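Stäbchen und Suppenlöffel nach dem Essen sortieren: So klappt es mit Wanne und Tablett

Von Albertina Teixeira

Wer gern Nudelsuppe für mehrere Leute kocht, kennt den Haufen danach. Schalen, Löffel, Stäbchen, alles durcheinander, und am nächsten Morgen fehlt garantiert ein Stäbchen. Ich habe jahrelang alles zusammen in eine Schublade geworfen und mich beim Tischdecken geärgert. Inzwischen sortiere ich gleich nach dem Spülen, und ich muss sagen: Ich mache es richtig gern! Es dauert nicht lange, man kann dabei Musik hören, und beim nächsten Suppenabend stellt man einfach zwei Sachen auf den Tisch und ist fertig.

Das Prinzip ist simpel. Die Stäbchen kommen in eine Wanne, die Löffel auf ein Tablett. Mehr steckt nicht dahinter, aber ein paar Kleinigkeiten machen den Unterschied, und um die geht es hier.

Was ihr braucht

Eine rechteckige Kunststoffwanne mit glattem Boden
Ein Tablett mit erhöhtem Rand
Zwei trockene Geschirrtücher
Eure Stäbchen und Suppenlöffel, gespült
Eine freie Ecke auf dem Tisch

Zur Wanne: Sie muss so lang sein, dass die Stäbchen flach auf dem Boden liegen können. Messt das vor dem Kauf aus! Ich hatte vorher eine von Dumar, die war hübsch, aber zu kurz, und die Stäbchen kippten bei jedem Transport über den Rand. Jetzt wohnen darin meine Teelichter. Bei den Tabletts bin ich weniger streng. Hauptsache, der Rand ist hoch genug, dass beim Tragen nichts herunterrutscht.

Schritt 1: Abtrocknen, und zwar gründlich

Fangt mit den Stäbchen an. Nehmt immer ein Paar in die Hand, wickelt das Tuch herum und zieht es vom dicken Ende zur Spitze. Einmal drehen, noch einmal ziehen. Bei Stäbchen mit Metallband oder Zierring lohnt sich ein zweiter Blick, an der Kante hält sich Wasser nämlich am längsten. Danach lasse ich alles noch ausgebreitet auf dem zweiten Tuch liegen und koche mir in der Zeit einen Tee.

Die Löffel kommen danach dran. Keramiklöffel haben eine tiefe Mulde, da steht gern ein Rest Wasser drin. Mit einem Tuchzipfel auswischen, umdrehen, die Unterseite nicht vergessen.

Schritt 2: Die Wanne vorbereiten

Wischt die Wanne einmal feucht aus und trocknet sie nach. Klingt übertrieben, aber in Wannen sammelt sich erstaunlich viel: Krümel, Fäden, Papierschnipsel, bei mir auch mal ein Kassenzettel. Schaut besonders in die Ecken. Runde Ecken sind ein Segen, weil man mit dem Tuch überall hinkommt.
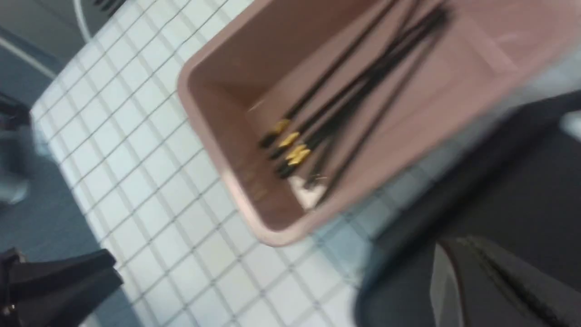 Stellt die Wanne anschließend links von euch auf den Tisch, wenn ihr Rechtshänder seid, und das Tablett rechts daneben. Linkshänder machen es umgekehrt oder auch nicht, probiert es einfach aus. Meine Freundin Zoi Lazaridis ist Linkshänderin und schwört auf genau meine Anordnung. Wichtig ist nur, dass beides nah beieinandersteht und ihr nicht quer über den Tisch greifen müsst.

Schritt 3: Stäbchen einlegen

Jetzt kommt mein Lieblingsteil. Legt die Stäbchen einzeln oder paarweise in die Wanne, alle dicken Enden zur gleichen Seite. Ich lege sie gern leicht schräg, dann kann ich sie mit zwei Fingern besser greifen als an der geraden Wand entlang. Beim ersten Paar nehme ich mir einen Moment Zeit, denn danach richtet sich der Rest: Liegt das erste ordentlich, rutschen die anderen fast von selbst daneben.

Wenn ihr verschiedene Sorten habt, sortiert sie vorher auf dem Tuch nach Länge und Farbe. Bambus zu Bambus, Lackiertes zu Lackiertem. Ein einzelnes Stäbchen ohne Partner kommt bei mir in ein Glas am Fenster, und siehe da, meistens taucht das zweite irgendwann im Besteckkasten wieder auf.
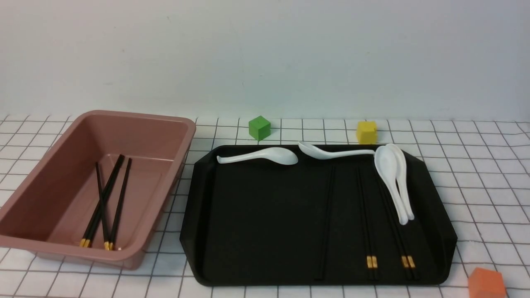 Überkreuz liegende Stäbchen sind der häufigste Schönheitsfehler, und er ist schnell behoben. Am leichtesten geht es, wenn die Stäbchen eine Markierung haben. Bei den schwarzen mit dem goldfarbenen Band in der Nähe des dicken Endes sehe ich auf einen Blick, wo oben und unten ist, selbst wenn sie kreuz und quer in der rosa Wanne liegen. Dann nehme ich zuerst das oberste heraus, richte die unteren aus und lege es parallel wieder dazu. Bitte nicht rütteln! Davon wird es nur schlimmer, und lackierte Spitzen mögen das überhaupt nicht. Wer ganz schlichte Stäbchen ohne Band hat, orientiert sich an der Dicke: kurz zwischen den Fingern rollen, dann spürt man es.

Schritt 4: Löffel aufs Tablett

Suppenlöffel aus Keramik sind schwerer, als sie aussehen, und wenn zwei aneinanderstoßen, gibt es leicht eine Macke. Deshalb werfe ich sie nie in einen Korb. Auf einem Tablett haben sie Platz, man sieht sofort, ob welche fehlen, und man kann sie direkt so zum Tisch tragen.

Legt jeden Löffel mit der Mulde nach oben ab und lasst einen Fingerbreit Abstand. Ob die Griffe alle in eine Richtung zeigen, ist Geschmackssache. Ich fange hinten an und arbeite mich nach vorn, so streife ich mit dem Ärmel nichts herunter.

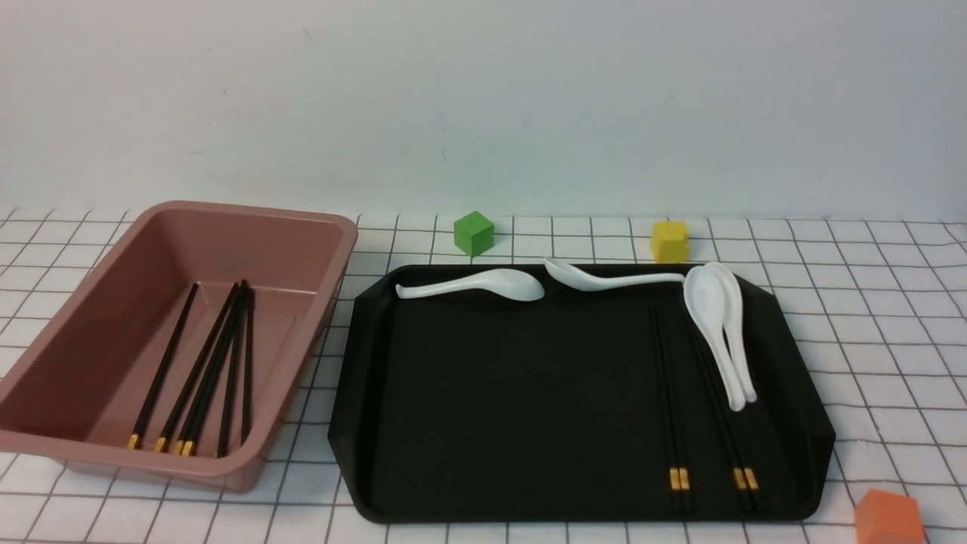 Schwarze Stäbchen in der Wanne, weiße Keramiklöffel auf dem Tablett.

Ein dunkles Tablett finde ich für helle Löffel übrigens ideal, da springt jeder Wasserfleck und jeder Krümel ins Auge. Habt ihr schwarze oder braune Löffel, dreht es um und nehmt ein helles. Ein rutschiges Tablett könnt ihr mit einem dünnen Tuch auslegen — das dämpft auch schön das Klappern.

Schritt 5: Kontrollieren und wegräumen

Bevor alles in den Schrank wandert, gehe ich noch einmal kurz durch:

Liegt zu jedem Stäbchen ein zweites, das dazu passt?
Zeigen die dicken Enden in dieselbe Richtung?
Ist in den Löffelmulden kein Wasser mehr?
Hat ein Löffel einen Sprung? Dann aussortieren.

Die Wanne kommt bei mir ins untere Fach des Regals, das Tablett darüber. Stellt nichts Schweres auf die Löffel, auch nicht „nur kurz“. Ich spreche aus Erfahrung, es war ein gusseiserner Topf. 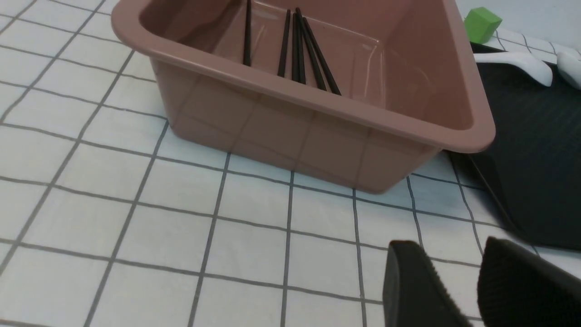
Wenn euer Schrank schmal ist, könnt ihr die Stäbchen auch aufrecht aufbewahren, dann allerdings lieber in einem hohen Becher mit schwerem Boden. Spitzen nach oben, damit sie gut auslüften. In einer flachen Wanne würde ich sie für längere Zeit hinlegen, angelehnt geraten sie beim Herausziehen schnell ins Rutschen.

Häufige Fragen aus den Kommentaren

Darf ich Stäbchen in die Spülmaschine geben?
Schaut auf die Packung. Ich spüle meine von Hand, gerade die lackierten.

Wie oft soll ich die Wanne auswischen?
Ich mache es jedes Mal, wenn sie leer ist. Das geht so fix, dass ich gar nicht mehr darüber nachdenke.

Geht das auch mit normalem Besteck?
Klar! Für ein Buffet lege ich Gabeln genauso in eine Wanne und die Dessertlöffel aufs Tablett. Messer lasse ich im Besteckkasten.

Schreibt mir gern, wie ihr eure Stäbchen aufbewahrt. Im September zeige ich, wie man aus Stoffresten kleine Stäbchenhüllen näht, der Schnitt ist schon fertig.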